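Ormsby Tile Sleeping Mat, double: review

Reviewed by Lama Hamdan
2 Oct 2023

Tile mats are sold as a cooling layer for hot bedrooms. The idea is old and simple: small rectangular tiles are strung together in rows and laid over the mattress, so that the sleeper lies on a hard, smooth surface with air gaps between the pieces. I bought the Ormsby double last December at the winter price and have had it on the bed through one full summer.

Construction

The tiles are bamboo, tan in colour, with the long edges rounded over. They are threaded on a dark cord which runs in both directions and shows as a grid of lines between the pieces. The outer edge is bound in cloth tape. On my mat 4 tiles had rough corners when it arrived. A minute each with fine sandpaper dealt with them. The cord tension was even across the width, but slightly slack in the last rows at the foot end.

The mat weighs more than a winter duvet. One person can unroll it, but rolling it up again is much easier with two.

Fit

The maker gives one size for a double and it matches the mattress to within a finger's width. There are no corner straps. The weight holds it in place on a cotton sheet. On a polyester sheet it crept towards the foot of the bed over several nights, and I went back to cotton.

The tiles follow whatever is underneath. A firm mattress gives a flat surface. A soft one lets the mat dip where you lie, and at the dip the gaps on the underside close up and can catch loose sheet fabric.

Sleeping on it

It feels cool on first contact and stays cooler than a sheet for the first part of the night. After that the difference is small. Side sleepers will notice the hardness at the hip and shoulder. A thin cotton sheet on top removes most of the tile pattern from the skin and some of the cooling with it.

Hair can be trapped between tiles. The Gonetti mat I had before was worse for this, as its tiles had square edges. The Clumevis has a closer weave and is better, though it costs more.

As a surface for clothes

The bed is where the clean washing gets sorted in this house, so the mat spends part of each week under clothes. Folded cotton and denim sit on it without sliding. Ribbed knits can be dragged across without snagging, provided the tile edges have been checked first. A pile can be shifted in one piece, where on a bare sheet it tends to take the sheet with it.
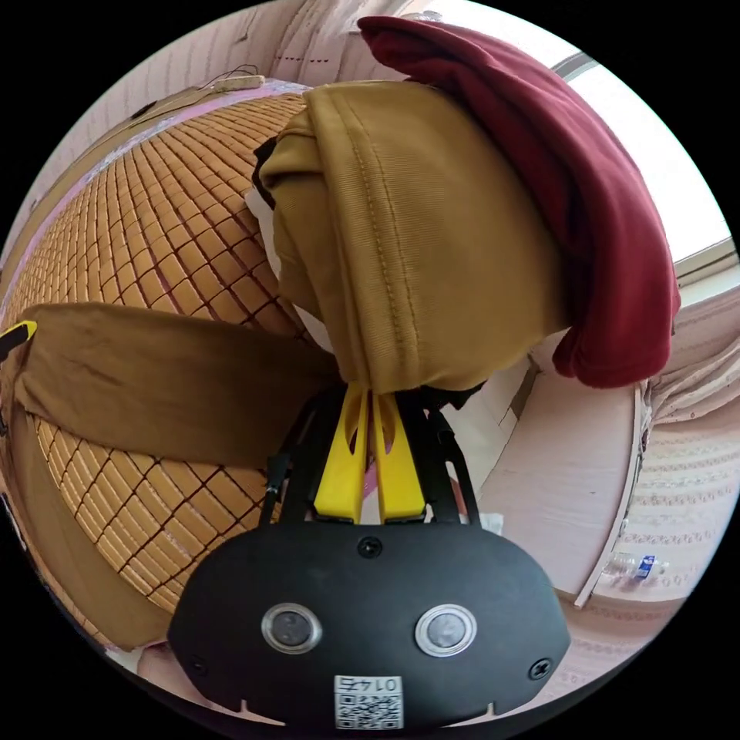
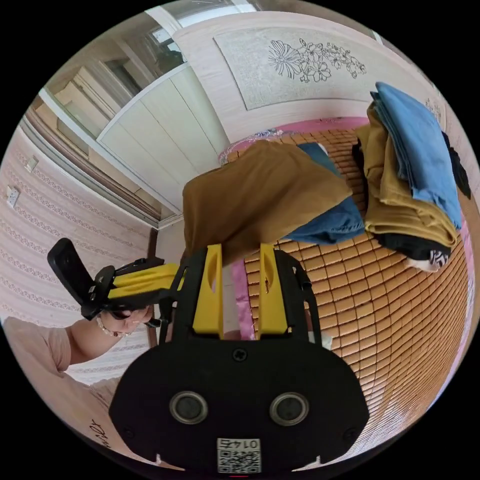
Cleaning

Wipe with a damp cloth and dry flat, away from direct sun. Do not soak it. The cord holds water for much longer than the tiles do. Dust and lint collect in the gaps, and a vacuum cleaner with a soft brush head clears them. I do this every fortnight.

Price and alternatives

I paid 70 pounds. The Beltetti single is 39 and is made the same way, but two of them side by side leave a ridge down the middle of a double bed.

Verdict

Well made apart from the slack rows at the foot. Recommended for a firm mattress and a hot room. On a soft mattress I would look at the Clumevis first. Corner straps should be included at this price.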